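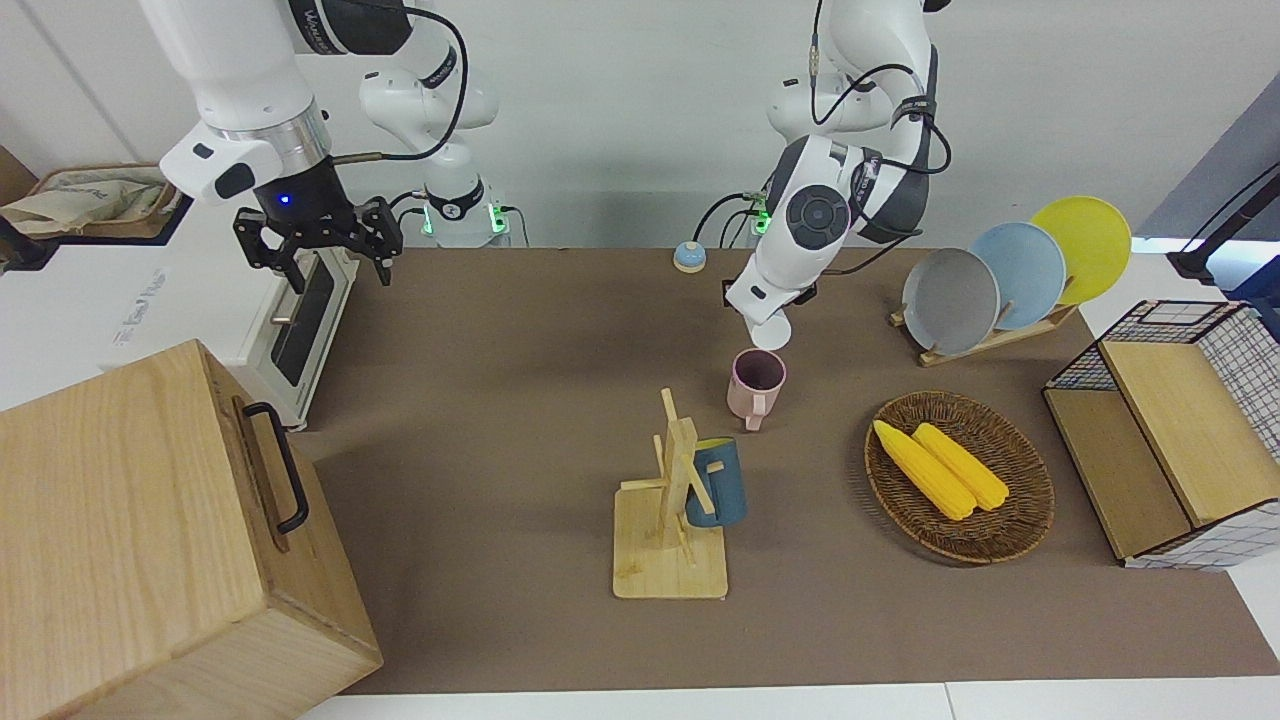 Zwei Arme, ein Toastofen, eine rosa Tasse: der Arbeitsplatz der Robotik-AG.

Robotik-AG lernt Küchendienst

Grabowska-Schule Plinditz tritt im Juni beim Bimel-Schülerwettbewerb an

Plinditz, 13. Dezember 2022. Die Robotik-AG der Grabowska-Schule in Plinditz hat sich für den Bimel-Schülerwettbewerb qualifiziert. Aufgabe in der Kategorie »Haushalt«: Ein Roboter soll eine Küche aufräumen. Die Jugendlichen der AG beherrschen das nach Auskunft ihrer Eltern selbst nur in Ansätzen.

130 Probeläufe stehen inzwischen im Protokollheft. In der Spalte »Ergebnis« kommt das Wort »fast« recht häufig vor. Ein Lauf darf höchstens drei Minuten dauern, Scherben kosten Punkte.

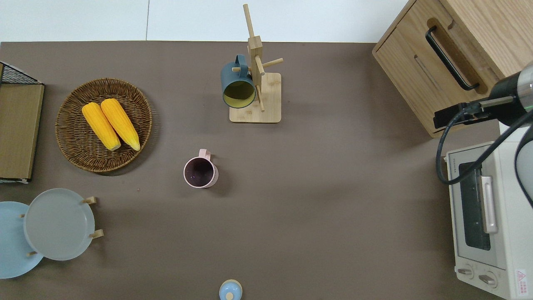

Eine Tasse hängt am Ständer, die rosafarbene steht auf dem Tisch. Links die Maiskolben im Korb.

»Wir wollten ursprünglich mit den Tellern anfangen«, sagt AG-Leiter Radek Michalík. »Dann haben wir uns den Preis der Teller angesehen.« Seither gilt die Aufmerksamkeit den Tassen. Für den Henkel ist Anju Kushwaha aus der zehnten Klasse zuständig. Sie hat dem Programm beigebracht, einen Tassenhenkel von einer Zierde zu unterscheiden. Edvin Boström schreibt die Bewegungsabläufe und vertritt die Ansicht, dass der Mais in seinem Korb sehr gut aufgehoben ist.
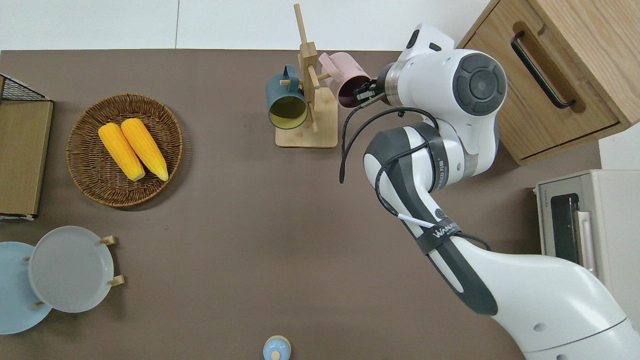

Der Greifer in der rosa Tasse, die Tasse am Ständer.

Dem Siegerteam winken 4.000 Euro. Über die Verwendung wurde in der AG bereits abgestimmt, eine Spülmaschine erhielt zwei Stimmen. Zu den Gegnern zählt die Mannschaft aus Jallthorpe, die im Vorjahr gewann und seitdem keine Rundmail ohne Hinweis darauf verschickt.

Pressekontakt: Pankaj Bhatia, Sekretariat der Grabowska-Schule Plinditz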